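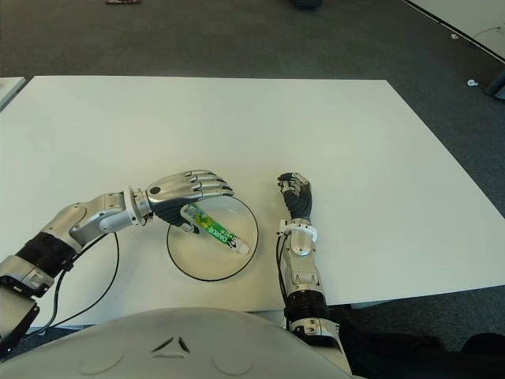

Page 2 of 2

Thread: Glass plate under the toothpaste, yes or no?

azra_i wrote:
I continue from the first page. My question was what to put under the toothpaste so the shelf stays clean. I took the advice and now I use a round glass plate with a thin black rim. The green Darlie tube lies across it, cap to one side. It looks nice on a white surface, I must say. But my husband thinks a plate is for food and he wants a cup.

Stojan K wrote:
Your husband is right, sorry. In a cup the tube stands on the cap and the paste goes down by itself. On a plate it takes the space of three tubes.

mirjana_n wrote:
I do not agree with Stojan. We had a cup for years and at the bottom there was always a gray soup. A clear plate shows you the dirt the same day, so you wash it. I wash ours together with the breakfast dishes.

Stojan K wrote:
Then wash the cup also. It is the same work.

mirjana_n wrote:
It is not the same, my hand does not go into the cup — and the brush does not reach the corner.

Borislav wrote:
One warning about glass. Ours slid on the shelf and broke in the sink. I bought small silicone dots in Vukadinović, the household shop in Dornbridge, and put them under the new one. Before you buy, measure your shelf. Mine is narrow and a dinner plate hangs over the front.

azra_i wrote:
Thank you Borislav, I did not think of the dots. Do they leave marks when you take them off?

Borislav wrote:
A little. Warm water and a fingernail.

haris2328 wrote:
We use a Prellow tray, the long one. It holds the tube and two brushes, but it is plastic and it became yellow since October. So maybe I will try glass too. Azra, do you squeeze from the end or from the middle? With a flat tube I find it easier to keep it lying down.

azra_i wrote:
From the end, always. He squeezes from the middle. This is a different thread, I think :)

Stojan K wrote:
From the middle, of course. And I still say cup.

mirjana_n wrote:
Azra, please write again after a month and tell us if you kept the plate.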